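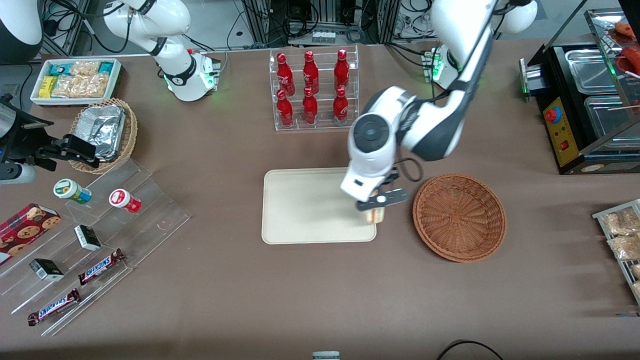 Snack table, mid-setup, with the red bottles in their rack at the back.

Let's talk about the snack table

3 min read

I've had more notes about the snack table than about anything else I've put in this newsletter, and that includes the parking changes, so it gets its own item this month. Thank you to everyone who wrote in! (And to the person who sent me a full page on crackers, I read every word.)

If you haven't been up to the second floor at Clostside lately, we've stopped putting everything out in one big heap. For years the system was that somebody opened a carton, tipped it onto the table and walked away, and by mid-morning the good stuff was at the bottom and the rest had slid off the back. Gianni Grasso finally got fed up in January and brought in a clear stepped stand from his sister's shop, and I've been fussing with the layout ever since.

The stepped stand has been the biggest help. I set it at an angle along the left side, so you can see what's on the slanted shelves from the door and also from the sink. I tried it dead straight for a while and it looked like a drugstore counter. On the slant it's friendlier, and there's more room in front for people to reach in without bumping elbows.

Then there's the rack for the bottles. Six red ones with the red caps, three up top and three below, and I have to say I love how they look back there. It's clear acrylic, two tiers, and it keeps the glass away from the front edge - which matters more than you'd think with the way some of us swing a laptop bag. Please take from the top row first. If you pull from the bottom you end up fishing around under the other three, and I've heard the clinking from my desk.

Packets and crackers go in the white tray in the corner. I did try sorting them by flavor once and gave up before lunch, so now it's just boxes, packets and the clear bags all in together. The foil containers stack in the woven basket right by it. They crinkle up if you squash them down, so lay them in loosely if you're helping restock.

Now, the cream tray in the middle and the round wicker basket next to it. Several of you have asked what those are for when they're empty. The tray is for whatever we're featuring that week, and the basket is for fruit, or rolls if we have company. I like them to start out bare and get filled last, after all the edges are done. I do the same thing at home with a big platter and it always comes together faster.

A few odds and ends. The Sorrentino order now comes every 2 weeks, so if your favorite is gone, hang on. We spent $383 on the last one, which is a bit over what I'd planned, and I'm going to go easier on the cookies. The Ritex folks down the hall are welcome to help themselves too, just say hi when you do.

Suggestions for the middle tray can go in the box by the copier. I have 7 so far and four of them are pretzels.

Share (29) | Comments (7)

Clostside Newsletter | Contact the editor | © 2020 | Back to top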